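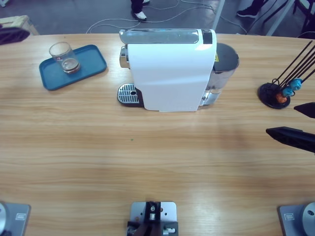
Robots and machines

How do you show a robot what to do?

Making a cup of coffee with a capsule machine is an easy job for most grown-ups. Pick up a capsule, put it in, put a cup in the right place and press a button. For a robot, every one of those steps is hard. A robot arm has no idea what a cup is for, or how tightly to hold one.

At a robot workshop in Sikville, a pair of robot arms is learning jobs like this one. The pair is called Arthur. Arthur's two arms are fixed to a wooden table, one at each side, and the coffee machine stands between them towards the back. Next to it there is a blue tray with a glass on it.

Why not just write a program?

You can tell a robot exactly where to move by writing instructions for it. Factories have done this for years. It works well when everything is always in the same place.

Now think about a kitchen. The glass might be a little further left than it was yesterday. The tray might be turned a bit. If the robot only follows a list of fixed movements, it will close its fingers on empty air. Writing a new list for every place a glass could stand would take far too long.

So people show the robot instead, much as somebody once showed you how to tie your shoes.

Showing by hand

One way is to take hold of the robot's arm and move it yourself. The motors are set so that the arm feels light and goes where you push it. While you guide it, the robot keeps a record of how far each joint has bent. A joint is a place where the arm can turn, like your elbow or wrist.

This is a good way to begin, and children who visit the workshop on open days in December can try it with a small arm. It does have a problem. Your own hands and arms get in front of the cameras, and the robot needs the cameras to learn what the job looks like.

Showing by remote control

The other way is called teleoperation. 'Tele' comes from a Greek word meaning 'far off', and it is the same 'tele' as in telephone and television.

In the Sikville workshop, the person doing the teaching holds a set of controls called Britska, with one part for each hand. When the person moves their left hand, the robot's left arm moves. When they squeeze, the robot's fingers close. Arthur's fingers are black and get narrower towards the tips, which is useful for picking up small things.

It feels strange at first. You can see the glass, but you can't feel it. New teachers often knock things over, and most of them need plenty of practice before they can pour a drink.

Again, and again, and again

One lesson is not enough. Each time somebody does the whole job from start to finish, it is called a demonstration. For the coffee job, the team at Sikville recorded 337 demonstrations. Between them they moved the glass and the tray to different spots, so that the robot would not expect them to be in one place for ever.

A computer then goes through all the recordings. It looks for links between what the cameras saw and how the arms moved – when the glass was here, the hand went there. This is called training. Afterwards the robot has a go with nobody at the controls.

Does it get it right?

Not every time. If a robot keeps dropping the glass, the people teaching it record more demonstrations of that part and train it again.

A second workshop, at Cindside, teaches its robots to fold towels in the same way. Towels are harder than glasses, as they change shape whenever you touch them.

Words to know

Gripper: the part of a robot that holds things, like a hand.
Joint: a place where a robot arm can bend or turn.
Demonstration: one complete go at a job, recorded for the robot.
Teleoperation: moving a robot by remote control.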